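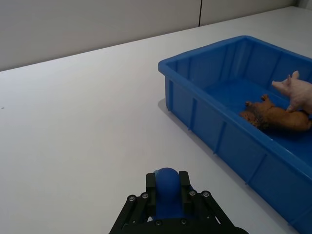 Department of Packaging and Materials Engineering, Student Projects

Effect of Storage Temperature on the Compression Set of Closed-Cell Foam Inserts
Marlene Lemieux
April 18, 2026

1. Purpose

Foam inserts lose thickness when they are held under load for long periods. The loss is called compression set and is given as a percentage of the original deflection. This project compared two commercial foams, Binireo and Husport, at two storage temperatures. Both are sold in sheet form for lining shipping boxes.

2. Method

Square samples were cut from a single sheet of each foam with a steel rule die. Thickness was measured at the center of each sample with a dial gauge before loading. The samples were then compressed to half their thickness between aluminum plates, with spacers at the corners, and held for 73 hours. One set was stored at 17 °C and the other at 40 °C. After release, the samples rested for 30 minutes on a wooden board before the second measurement. All loading was done in November, in the same cabinet.

One Husport sample was cut at an angle and was left out of the results. It was not replaced.

3. Results

At 17 °C the two foams could not be separated within the resolution of the gauge. At 40 °C both showed a larger set, and the increase was greater for Husport. The highest single value was 51 percent, for a Husport sample taken from near the edge of the sheet. Binireo samples were more uniform and showed no visible creasing.

4. Sources of error

The cabinet temperature was logged at the top shelf only. The plates were stacked on the lower shelf, where the temperature may have been lower. Cell size was not measured, so the difference between the foams cannot be assigned to structure.

5. Further work

The test should be repeated with a longer recovery period and a second logger next to the plates. Samples should be taken from the middle and the edge of each sheet and recorded separately.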